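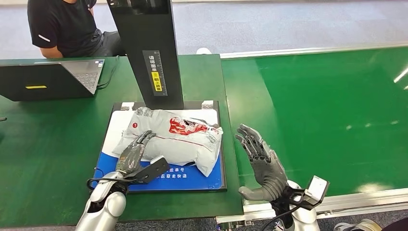 A parcel bag on the mat of a weighing platform, with the station's black pillar behind it and an open laptop to the left.

Parcel weighing station

A parcel weighing station is a small work area where packages are weighed, identified and handed over. In its most familiar form it is a tabletop arrangement: a flat platform to hold the parcel, an upright pillar at the back, and a computer within reach. Stations of this kind are found in courier shops, campus mail rooms, apartment pickup points and the back offices of small online sellers. They take up hardly more space than a kitchen cutting board and a desk lamp, and yet a remarkable share of everyday shopping passes over them.

The term is used loosely. Some writers keep "weighing station" for equipment that contains a scale and use "scanning station" or "pickup station" for equipment that only reads labels. Many models do both, and it is often hard to tell from the outside which functions a given unit has. Shop workers tend to call all of them "the scale."

Origins

Weighing is one of the oldest jobs in the mail trade. Before electronic equipment, a counter clerk used a balance or a spring scale, read the weight by eye, looked up the charge in a printed table and wrote the result on the wrapper. The method was slow but surprisingly pleasant to watch, and old brass letter scales are now widely collected.

Electronic scales made the reading quicker and removed most of the squinting. Barcodes changed the job even more. Once every package carried a printed number, the weight could be stored together with that number, and a clerk no longer had to copy anything by hand. Putting the two tasks in one place was a natural next step, and the compact tabletop station grew out of it.

Parts

Platform. The platform is the surface on which the parcel rests. It is usually rectangular, with a low frame or tray around it. A raised edge keeps round and slippery items from rolling away, while an open side lets long packages hang over. On a true scale the platform must be able to move freely by a tiny amount, so anything wedged between it and the table will spoil the reading.

Mat. Many platforms carry a printed mat. Color is used generously here – white and a strong blue are a common pairing – and the printing often gives short instructions, such as where the waybill number should go or when the customer may take the delivery away. A good mat is a lovely bit of practical design: a first-time visitor can work out what to do without asking. Plain light areas also make a dark label easier to find.

Pillar. The upright column at the back holds whatever needs to look down at the parcel or be seen by the user. Depending on the model this may be a barcode reader, a camera, a light, a display or a combination. Some pillars have a measuring scale printed on the front, handy for a rough idea of a package's height. Others carry a label with the name of the unit or a few lines of directions.

Computer. A laptop or desktop machine receives the readings and matches them to a shipping list. A laptop is popular at smaller counters, where the table must be cleared at closing time. It is generally placed to one side, so that the worker can see the screen without reaching across the platform.

Table. Any steady table will do, but steadiness matters a great deal. A wobbly leg can make the numbers jump, and so can an elbow leaned on the wrong spot. Colored tops are common in workshops and sorting rooms, and green is a longtime favorite.

How parcels are handled

The usual order of work is simple. The parcel is laid on the platform with the shipping label facing up. The reader picks up the waybill number, the scale settles, and the record is saved. The parcel then goes to a shelf, a bin or the waiting customer. At a pickup point the process runs the other way: the customer brings the package from the shelf, places it on the mat, and takes it away once the number has been recorded.

Rigid boxes are the easiest to deal with. They sit flat, their labels stay flat, and their edges can be lined up with the tray. Tubes need to be turned until the label comes around to the top. Padded envelopes are so light that a draft from an open door can matter on a sensitive scale.

Plastic parcel bags deserve a section of their own.

Parcel bags

The plastic courier bag, also called a poly mailer, is the great shape-shifter of the mail room. It weighs very little, costs little, and takes on the form of whatever is inside. A bag holding a sweater lies like a small pillow. A bag holding shoes without a box comes out lumpy at both ends. White and gray are widespread colors, and the outside often carries the courier's printing in one or two bright inks, with red especially common.

All that softness creates three small problems at the station. The first is wrinkling. A barcode that runs across a fold may not be read until the surface is smoothed out with the palm. The second is overhang. A long bag laid across the platform may droop past the edge of the mat, and if the drooping part touches the table, the table carries a share of the load and the scale reads low. The third is finding the right label, as a bag may also bear advertising, handling marks, stickers and round badges with numbers on them.

Experienced workers deal with these in one motion. They set the bag down lengthwise, pull the label side taut, and tuck the loose end in so that nothing hangs against the table. It takes 2 seconds and looks like nothing at all, but it prevents most of the failed readings at a busy counter.

Accuracy and care

A scale should be returned to zero before the first parcel of the day and again whenever the mat is changed. Mats have weight too, and forgetting this is a classic beginner's mistake. Dust, tape scraps and torn corners of labels collect under the tray and should be cleared out regularly. A soft dry cloth is enough for the mat; strong cleaners can dull the printing.

Cables are best led away behind the pillar. A cable lying against the platform pushes on it ever so slightly, and the resulting error is annoyingly hard to track down.

Local practice

Habits differ from place to place. In Gimadville, the pickup room on Blackburn Street keeps its single station beside the door, and one busy January it passed 3,928 parcels across the same mat. The room has shelf space for 600, so the pace at the table decides whether new deliveries can be brought in at all. Customers there set down their own bags, while a worker seated at the table keeps an eye on the records.

The Dresum mail room follows the opposite plan. Parcels are weighed in groups of 20 as they arrive and are not put on the platform again when they are collected. Regular users of both systems defend their own warmly. The Gimadville method catches mix-ups at the last possible moment; the Dresum method makes for a much shorter line in the evening.

Stirnalo, a cooperative of small online sellers, uses its stations for outgoing goods only. Its packing guide asks members to weigh each item twice, once before bagging and once after, and to write down the difference. The figures have turned into a very handy table of bag weights, which newer members use to estimate postage before they have packed anything.

Related equipment

Hanging scale – a hook and dial or digital display, used for sacks and luggage.

Floor scale – a large low platform for crates and pallets.

Dimensioner – a device that measures the length, width and height of a package, used where charges depend on size as well as weight.

Label printer – often kept on the same table, and frequently the noisiest thing in the room.

See also

Barcode
Courier
Padded envelope
Postal scale
Waybill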